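Home | Modules | Week 9 | Handouts | Lab bookings | Contact

Service Robotics Practice, Unit 4
Handout 9: Setting up and looking after the washroom cell

Read this before your first booking in the Skeren lab. The cell is the mock washroom at the far end, and the machine in it is the Gourlay two-armed robot. You will work on it in pairs. One of you stands at the vanity, the other stays at the desk with the stop button.

1. Start of session

Check the logbook first. If the last entry has an open fault, do not power up. Fill in a fault slip and leave it in the tray.

With the power off, move each arm by hand through its full travel. It should feel even all the way. A notchy wrist usually means that the cuff screws have worked loose. Tighten them in a cross pattern, a quarter turn at a time, and try again.

Look at the gloves next. The hands are covered to give grip on smooth packaging, and the covering wears first at the thumb and forefinger. Change a glove when you can see a shiny patch, or at 600 grips, whichever comes first. Spare gloves are in the drawer marked Giltex. Write the grip count in the log and set the counter back to zero.

2. Cables

The wrist cable needs a loop of slack. If it is pulled tight at full reach, the hand will drop out partway through a grip and the log will show fault 19. If the loop is too big it catches on the tap. Set it with the arm stretched out over the basin, then fold the arm back and check that nothing snags.

Floor cables stay on the carpet side. Whoever is at the vanity should know where they run before the arms go live.

3. Grip check over the basin

The cup and toothbrush go near the front corner of the counter, on the left as the robot faces it. The tube is held upright above the basin so that a dropped one lands in the bowl. Your partner at the vanity keeps both hands in and does not reach for the tube until the desk calls "held". 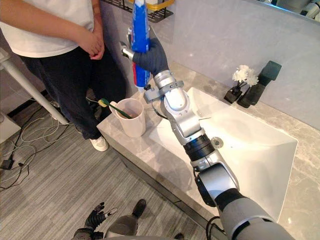

Fig. 1. Grip check with the toothpaste tube over the basin. Cup and toothbrush at the front corner of the counter.

Start with a grip force setting of 171. Too high and the tube bulges under the fingers; too low and it creeps down. Change the setting in small steps and write down each value you try, including the bad ones. Hold for a slow count of five before moving the arm — a slip often shows late.

Repeat with the other hand. The two hands do not share settings, and copying one across is the most common mistake in student logs.

4. End of session

Park both arms, power down, and wipe the gloves with a damp cloth. Do not use solvent. Toothpaste left on the fingers dries hard and spoils the next group's readings.

The wrist joints are greased every 900 running hours by the technicians from Trondport. The last service was in March. Do not open the joint covers yourself.

For next week

Bring your force readings for both hands and a short note on any fault you logged. Read Handout 10 up to the section on handover to a person.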